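3.2 Served items and cold storage

The second group of activities concerned food that is kept on its own plate and stored in a small refrigerator. We chose this group after the pantry tasks at Gaete, where most items were boxed or wrapped and could be set down at any angle. A plated item is less forgiving. The plate has to stay close to level, and the food on it can roll.

Corn on the cob was used in 16 of the 82 sessions in this group. A cob is light and nearly round in section, and it has no flat side to rest on. The plates had a low rim, which gave the cob little to stop against — participants in the Pronia sessions mentioned this more often than the weight or size of the plate.

The refrigerator was a compact model placed on a round table, so that the compartment was at working height. Its door opens to the right and stays open during the task. Sessions were limited to 15 minutes, and participants could place the plates in any order. Figure 4 shows the corn and its plate at the table.

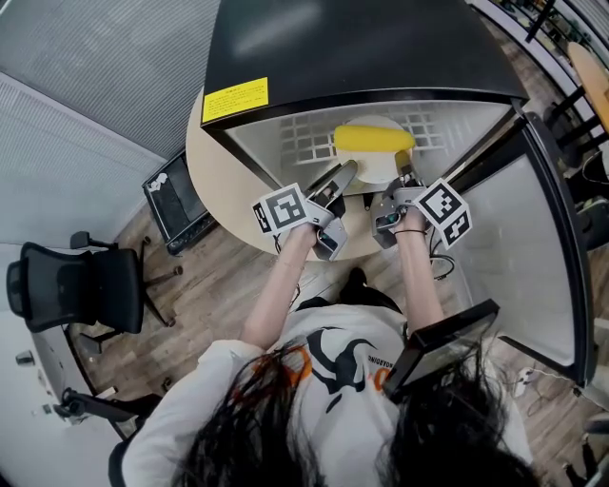
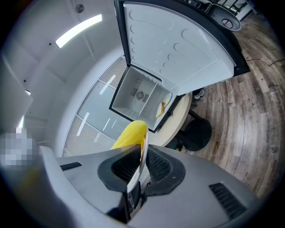 Figure 4. A corn cob on a white plate, with the plate resting on the table (first picture) and with its rim held near the open refrigerator (second picture).

3.3 Shelf layout

Shelf layout was recorded separately from plate handling. We used the Gerero coding sheet, shortened to the entries that apply to a single compartment, and noted the final position of each plate.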